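양손 로봇 시뮬레이션 키트 Trollel, 석 달 써 본 후기

지난 1월에 연구실에서 Trollel 라이선스를 하나 끊었어요. 양팔에 다지 손까지 달린 모델로 주방 정리 과제를 돌려볼 수 있는 시뮬레이션 키트인데, 한국어 후기가 거의 없길래 제가 한번 써 봅니다. 저는 모방학습 쪽을 하고 있고, 그전에는 Gumley를 꽤 오래 썼어요. 그래서 비교도 자연스럽게 그쪽이랑 하게 되네요.

설치는 생각보다 금방 끝났어요! 문서대로 따라 하니까 반나절 만에 첫 과제가 돌아갔거든요. 다만 손 모델 파일을 따로 받아야 하는데 그 안내가 설치 문서 맨 뒤쪽에 숨어 있어서 한참 헤맸습니다. (저만 그런 줄 알았더니 옆자리 Iason도 똑같은 데서 막혔더라고요.)

제가 주로 돌린 건 식탁 위 물건을 집어서 옮기는 과제예요. 사람이 원격조작으로 시연을 모으고, 그걸로 정책을 학습시킨 다음, 물건 위치를 바꿔가며 평가하는 흔한 구성이죠. 시연은 전부 162개를 모았고, 그중 손가락이 물체를 파고든 것처럼 나온 7개는 빼고 학습했어요. 접촉 계산이 가끔 튀는 건 Gumley도 마찬가지라 크게 불만은 없는데, 튄 구간을 자동으로 표시해 주는 기능은 좀 있었으면 좋겠어요. 일일이 돌려보는 게 진짜 고역입니다.
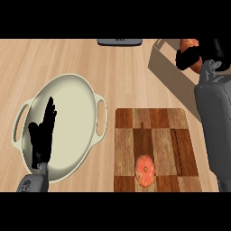

학습 방법은 Stavros Raptis가 Undora 워크숍에서 발표한 걸 그대로 가져왔어요. 양팔 동작을 한 덩어리로 예측하지 않고, 지금 움직이는 팔과 기다리는 팔을 나눠서 예측한 뒤에 나중에 맞추는 방식이에요. 처음 발표 들을 때는 굳이 왜 저렇게 하나 싶었는데 막상 돌려보니 차이가 꽤 나더라고요. 한 덩어리로 예측하면 한쪽이 물건을 들고 있을 때 쉬어야 할 반대쪽 손이 자꾸 따라 움찔거리는데, 나눠서 예측하니까 그게 눈에 띄게 줄었어요.

성적을 말씀드리면, 위치를 섞은 평가 10번 중에 기존 방식은 세 번, 나눠 예측하는 방식은 일곱 번 성공했어요. 횟수가 적으니까 이걸로 큰소리칠 생각은 없고요, 그냥 저희 환경에서는 이랬다 정도로 봐 주세요. 실패는 대부분 물건을 들어 올린 다음에 나왔어요. 길쭉한 물건은 쥐는 위치가 조금만 끝으로 쏠려도 내려놓을 때 자세가 틀어지거든요. 둥근 건 둥근 대로 손끝에서 굴러가고요.

렌더링은 마음에 들어요. 나뭇결이나 그림자가 이만하면 충분히 볼만하고, 배경이나 질감을 바꿔가며 뽑는 것도 설정 파일 몇 줄이면 끝납니다. 대신 느려요. 그림자를 켜면 확 느려져서 저는 시연 모을 때는 끄고, 학습용 영상을 다시 뽑을 때만 켰어요.

아쉬운 건 역시 원격조작이에요. Siddiqui 장갑을 연결해서 썼는데 엄지 보정이 자꾸 풀려서 시연 몇 개 모으고 다시 맞추고, 또 모으고 또 맞추고... 문의 메일을 보냈더니 답은 빨리 왔는데 다음 버전을 기다려 달라는 얘기였습니다.

양손 조작을 연구하시고 손가락 단위 접촉까지 보고 싶으시면 저는 추천해요. 집게 하나로 물건만 옮기는 실험이면 Gumley가 가볍고 빨라서 그쪽이 편하실 거예요. 실제 로봇에 옮긴 결과는 아직 없어서 그 얘기는 못 드리겠네요. 설정 파일 필요하신 분은 댓글 남겨 주세요, 정리되는 대로 올려둘게요!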